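Prisier bat detector review: one spring and a bit with the little gray brick

So I've wanted a bat detector ever since I found out that the bats over my street are shouting their heads off all night and I just can't hear them. My hearing gives up well below where they get going (yours does too, don't worry). The Prisier is a handheld one made by Plondport, and I paid 291 dollars for it, which was more than I told everyone at home I was going to pay.

What you get in the box is the detector, a wrist strap, a foam cap for the microphone and a fold-out card with call shapes on it. No case! For that money I wanted a case. Mine lives in an old sock.

It runs on 2 AA batteries and they last me a good couple of weeks of evening walks, so no complaints there. There's one big dial for frequency, a smaller one for volume, and a switch on the side that goes from live listening to recording. The big dial is lovely. It has a bit of drag to it, so it doesn't wander off when it bumps your coat, and you can turn it with gloves on. The side switch is stiff and clicky, and on a quiet night it sounds like somebody stepping on a twig.

First night out I stood at the end of the alley behind the grocery store and heard nothing at all for half an hour, and I was already composing the return email in my head. Then I turned the dial up a little and there they were, this wet slapping noise, tick tick tick and then a fast zip when one of them went after a bug. I made a noise out loud. A man walking his dog crossed the street.

Big brown bats come through nice and fat and are easy to find. Red bats took me longer, and I'm still not sure of half of them, and the card is not much help because the drawings are tiny and printed in pale green (why?). If you already know your calls you won't care. If you're a beginner like me, get a proper regional guide and leave the card in the box.

Range is hard to judge. Plondport says 100 feet for the louder species and I'd believe it in the open, over the pond or the ball field. In the woods it's a lot less, and anything quiet you'll only get if it flies more or less over your hat.

Things that bugged me: it picks up my jacket. Nylon is terrible, keys are worse, and I once followed a really exciting new species for most of a block before I worked out it was my zipper pull. It also picks up katydids, and by the end of summer they drown out whole chunks of the dial. All detectors do that as far as I know, but I wasn't ready for how loud it gets in the earphones. Turn the volume down before you plug in.

The recording side is just okay. It holds roughly 200 clips, each one a few seconds long, and it names them with a string of numbers that mean nothing to me. You can't delete one clip on the device, you have to clear the lot or sort it out on a computer. I tried a Jisodton before this one (borrowed, a few evenings) and that had a screen and much better file handling, but it was heavier, and the glow from it wrecked my night eyes every time I looked down. I'd still pick the Prisier for walking. For leaving out on a fence post all night, get something else.

I bought mine back in November, which was silly timing, because the bats had mostly gone quiet and I spent the winter pointing it at the radiator and the cat's collar. So really this is a review of spring and early summer. The best spot so far is the old mill pond on Moulin Road, on the side with the broken railing, starting about twenty minutes after sunset. Four stars from me, and it would be four and a half with a case. I'm heading back to the pond tonight if the rain holds off, with a cotton jacket this time and my keys left in the car.

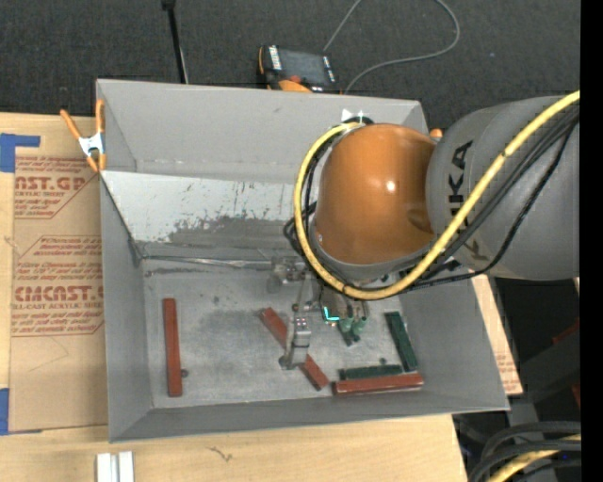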